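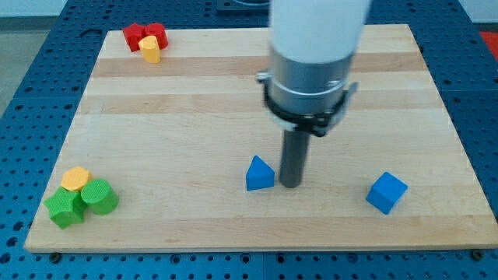
Ticket: Block board rocks and slides on the play table
Status: Solved (left open for one follow-up)
Opened by: Adel Younis
Area: Tables and tops

Original report

Hi all! I put together a block-building table for our Saturday drop-in and I love it already, but I have one problem I can't shake. The board on top won't sit still. It's a maple-toned wood board made from planks, lying flat on a blue work table with a grid of small holes all over it. When a kid leans on the near right corner, the far left one lifts a hair and the blocks go for a walk. Tall stacks come down. A triangle block will stay put on its own, but ask it to be a roof and you get about four seconds of roof.

What I've tried so far:

Rubber shelf liner under the board. Stopped the sliding, made the rocking worse.

Turning the board end for end. The rock moved to the other pair of corners, so I'm blaming the board and leaving the table out of it.

Heavy books on top overnight. No change by breakfast, and I got a dent from a book spine for my trouble.

The blocks are a plain painted set in red, yellow, green and blue, nothing special, and I'd like to keep using them. I'm happy to drill, sand or glue. What should I do first?

Reply 1, Didongate help desk

Hi Adel, great project! Your end-for-end test was a smart one. If the rock follows the board, the board has a slight twist. Before you sand anything, could you check three things?

Lay a straight ruler corner to corner, both ways, and look for light under it. Tell us how big the gap is.

Flip the board over and look for dried glue along the seams between planks. A bead of glue will rock a board just as well as a twist will.

Tell us if you can get a bolt through the board and into the holes of the table.

Please leave the liner out while you measure. It squashes unevenly and will fool you.

Update from Adel

Measured! One diagonal is dead flat. The other shows a gap of 2 mm at the middle, so there is a twist. And yes — there was glue underneath, a long hard dribble on the second seam from the back. I took it off with a scraper and a bit of 120 paper and the rocking dropped by half right away. I was so pleased I built a castle.

The bolts will go through. I can catch a table hole near each front corner.

Reply 2, Didongate help desk

Love the castle. Now for the other half. Here's the order we'd go in:

1. Lift the board off and wipe the table. Run a fingertip around the holes you plan to use and knock down any rough rims.

2. Set the board back with its front edge lined up with a row of holes.

3. Put in both front bolts and turn them by hand until they just touch.

4. Tighten a quarter turn on the left, then a quarter turn on the right, and keep swapping. If you crank one side all the way down first, the twist just moves to the back.

5. Stop when the board quits moving. Tighter than that can split a seam.

6. Press on each back corner. If one still clicks, slide a strip of card under it, trimmed so it doesn't stick out.

Round bolt heads are kinder to sleeves and knuckles than square ones, if you have a choice.

Update from Adel

It works!! I did the swapping thing with the bolts and could feel the board settle on the third pass. The back left corner still clicked, so I cut a piece from a cereal box, folded it once, and that was the end of it. I pushed down on every corner with my whole weight and nothing moved.

Then the real test. I stacked squares until I ran out of nerve, put a blue triangle on top, and walked heavily past the table a few times. Still up! My niece came over after lunch and knocked it down on purpose, which I'm counting as a separate issue.

One thing for anybody searching for this later: skip the thick finish until the board is flat and fixed down. I had a can of Brindance clear coat ready and I'm glad I waited, as I would have sealed that glue dribble in for good.

Follow-up question from Adel

Will the wood need room to move once the heating comes on in October? The bolt holes I drilled are a snug fit.

Reply 3, Didongate help desk

It might. Wood moves mostly across the grain, so take the right-hand bolt out and open its hole a little from front to back with a round file. A washer will cover the slot if your bolt head is small. Leave the left one snug so the board keeps its place on the grid. Check both bolts after the first couple of weeks of heating and let us know how it goes. We'll keep the ticket open until then.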